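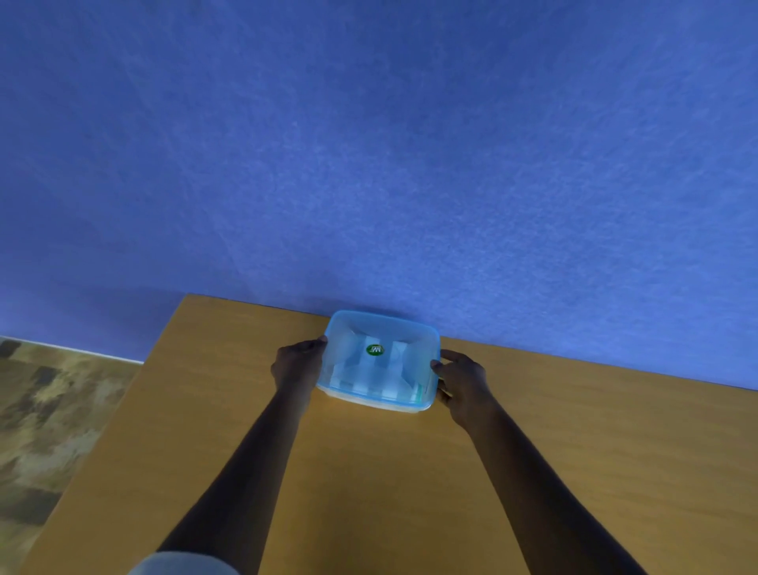 Ka-ming Kan wrote in to ask whether the set is sold with the towel or whether that has to be ordered on its own. She had one box at home already and wanted a second, "and the cloth if it comes with it, otherwise just the box."

The Dorkeck box and towel set comes with both. Each set has one rectangular plastic box, one lid and one striped hand towel. The box and lid can also be bought without the towel. The towel is not sold alone at present.

The box

The Dorkeck box is for dry goods, leftovers, sewing things or anything else that needs a lid. The long side measures 187 mm and the short side 124 mm. The corners are rounded, so a spoon or a folded cloth reaches all the way in. It can go in the refrigerator and the freezer. Let frozen food stand a few minutes before pressing on the sides. Do not use the box in an oven or over a flame.

Wash the box by hand or on the top rack of the dishwasher. Tomato sauce and curry may leave a tint in the plastic. This does not affect use.

The towel

The towel is a soft hand towel with green and white stripes and a green edge. It is meant for drying the box and lid after washing, and it is large enough to use as an ordinary kitchen towel.

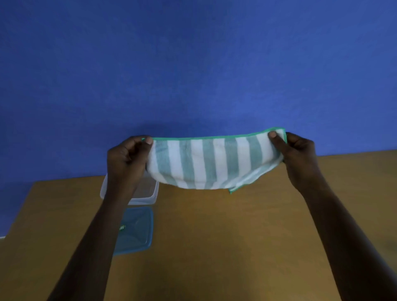
Wash it once before first use, separately from dark colors. After that it can go in with the regular wash at a warm setting. Skip fabric softener, which makes the cloth slower to take up water. Tumble dry on low or hang it up. Folded in half and then in half again, it fits inside the box for storage or for giving the set as a gift.

Drying and putting away

Dry the inside corners first, then the rim. Wipe the groove of the lid with a single layer of the towel. If the box is going into a cupboard for more than a few days, leave the lid off or set it on top without pressing it down. A box closed while damp will smell stale when it is next opened.
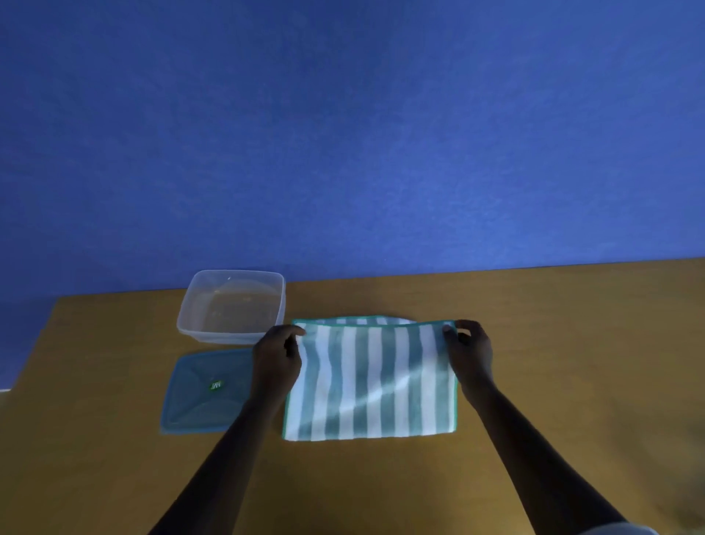 Dorkeck box, clear, with light-blue lid.

Ordering

Sets ship from our Brernau warehouse in cartons of 6. Single sets are available at the Drirkau shop and from Poon. Replacement lids are sold in packs of 2 and fit all Dorkeck boxes of this size. Older boxes bought before March take the same lid.

Unused sets can be returned in the original wrap. Towels that have been washed cannot be taken back.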